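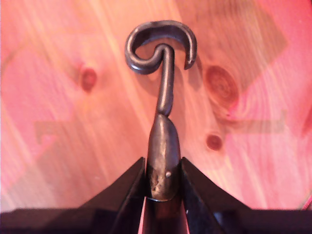 Week 7: the harbour books of Carrilho

Last week I got carried away with the salt tax and we ran out of time, so I'm starting with the port books today. There are 194 leaves, mostly in one clerk's hand (lovely hand, dreadful spelling), and they list ships coming in, who owned them and what duty was paid.

Please don't read them as a full record of trade! Small boats landing fish paid nothing, so the clerk left them out. Idalina Vieira's article is very good on this, and I'd read it before the Peixoto chapter, which leans on the totals far more than I would.

Dates: the clerk starts his year in March. A ship entered in February 1612 came in during our February 1613. I got this wrong in my own thesis, so check twice.

For the seminar, read leaves 3 to 12 in the Serrano transcription and bring one entry that puzzles you. Essays are still due in June, and 100 words over is fine with me.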